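Speaker notes: Household Well Testing in the Dumlao Valley
Presenter: Jocelyn Soriano, Office of Rural Water
4 Shares | 2 Comments

Slide 1. Welcome the board and the residents. Thank Virgilio Evangelista for the use of the hall. Questions are held until the end.

Slide 2. The office offered free testing to every household on a private well. Of 328 households invited, 278 returned a sample bottle. Pause here — the board asked for this figure in September.

Slide 3. Private wells are not covered by the town's monitoring schedule. Owners are responsible for their own testing, and many had no earlier result on record. Do not read the table aloud.

Slide 4. Bottles were accepted at the Reller Road office until noon each Wednesday. Late bottles were refused and a new kit was issued. Radka Begović will speak to the courier contract if asked.

Slide 5. Results are mailed to the owner only. The public report groups them by district.
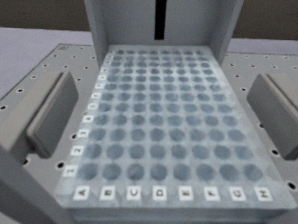
Slide 6. The office requests funds for a second round, with priority given to the 186 households in the Loruvico district. Older wells there have shallow casings — refer to the map in the handout.

Slide 7. Close with the telephone line and office hours. Invite Dwayne Mbeki to open the discussion.

Recent items
Minutes of the Jornia Road drainage hearing
Revised fees for septic permits
How to request a sample kit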